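Wetgate Residents' Association
Minutes of the regular meeting
27 June 2019, in the Sonwood Room

Present: Shona Forsyth (chair), Shabnam Orakzai (taking the minutes), Mr. Judov, Mrs. Bukhari, and 17 other residents who signed the sheet by the door. Apologies came from the Bukhari twins, who had a recital, and we all wish them well.

Shona opened the meeting a few minutes late so that people could finish their tea. She thanked everyone for coming out on such a warm evening, and thanked Mrs. Bukhari in particular for the lemon cake.

1. Minutes of the last meeting

The March minutes were read and accepted with one correction. Mr. Judov had offered to lend his stepladder, and the minutes had him giving it away. He was very nice about it.

2. Money

The balance stands at $267 after the spring plant sale. There was a good long talk about whether to put a little aside for winter, and we agreed to leave things alone until the fall. Shabnam has the receipts in an envelope if anybody would like to look through them.

3. The front beds

The roses by the mailboxes are doing beautifully, and several people said so. The hose is still leaking where it joins the tap. Mr. Judov will bring a new washer over the weekend, and if that doesn't do the trick we will look at the price of a new hose. Mrs. Bukhari asked that whoever waters in the evening please wind the hose back up, and there was a general murmur of agreement, some of it from people who may have had a guilty conscience.

4. The study counter

This took up the longest part of the evening, and it was a very friendly discussion. For those who haven't been in lately, the counter by the window blinds is now the place for anyone who wants to sit quietly with homework, letters or a bit of computer work. Shona said she has had more kind remarks about that counter than about anything else we have done this year.

The lamp was talked over first. Everybody likes the blue — it cheers up all that gray — and it was agreed to keep it where it is, toward the back, so there is room in front for a laptop or an open book. Shabnam asked that people switch it off at the little black switch on the base when they leave. 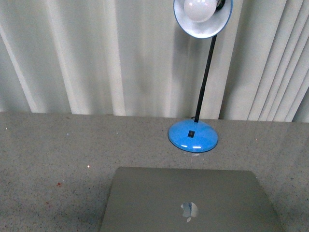

The study counter, with the blue lamp at the back and a laptop closed in front of it.

Mrs. Bukhari then brought up the small reddish-brown spot on the left part of the counter. There were many ideas as to what it might be, tea and rust being the favorites, and just as many ideas about how to get it off. Mr. Judov felt strongly that nobody should use vinegar on a surface like that until we know what it is made of, and told us at some length about his sister's kitchen. It was agreed that Mrs. Bukhari will try warm water and dish soap with a soft cloth, and will let us know at the next meeting how she got on.

Shona asked whether we should have a sign-up sheet for the counter. Opinion was divided. In the end we settled on a trial through the summer, with turns of up to two hours when somebody else is waiting, and no sheet unless it proves to be needed. We will also buy a packet of coasters, to cost no more than $8.

Action: Mrs. Bukhari (the spot), Shabnam (coasters).

5. Any other business

The book shelf is full again. Please take a few home before bringing more! A request for a second wastebasket was agreed to without discussion. Mr. Judov has about 20 tomato seedlings looking for good homes, and would be glad to have people knock on his door for them any evening after supper.

There being nothing further, Shona closed the meeting, and several of us stayed on to wash the cups.

Minutes taken by Shabnam Orakzai. Corrections to her, please, by note or in person.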